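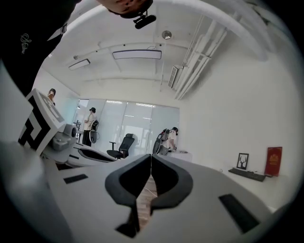

White walls, low ceiling, wooden floor a long way down.

Filed under: Home Office > Floors & Noise

pretik_dan
Anyone living with a wooden floor in a work room? We moved our office into one in January and every chair sounds like a goods train. The firm downstairs has written to us. Twice, the second time in capitals.

Mayuree S
Soft castors. I paid 32 quid for a set of five and now glide about like a minor royal.

oldlundeck
Soft castors pick up grit and then you have five little sanders. Get a rug.

Mayuree S
Mine have been down two years without a scratch, but do carry on.

oldlundeck
Have you moved the desk and looked?

Mayuree S
I have not moved the desk and I am not going to.

Higinio J
Rug under a wheeled chair is misery. You spend the day rowing. Felt pads on everything that stays put, castors on what doesn't, and ask downstairs which hours bother them. Ours only minded before 9.

pretik_dan
Asked. It's Monday mornings, when we all arrive and sit down at once. Ordered castors for the lot, 396 quid with delivery. The boss wants to know why we can't just stand.

oldlundeck
Rug would have been 50.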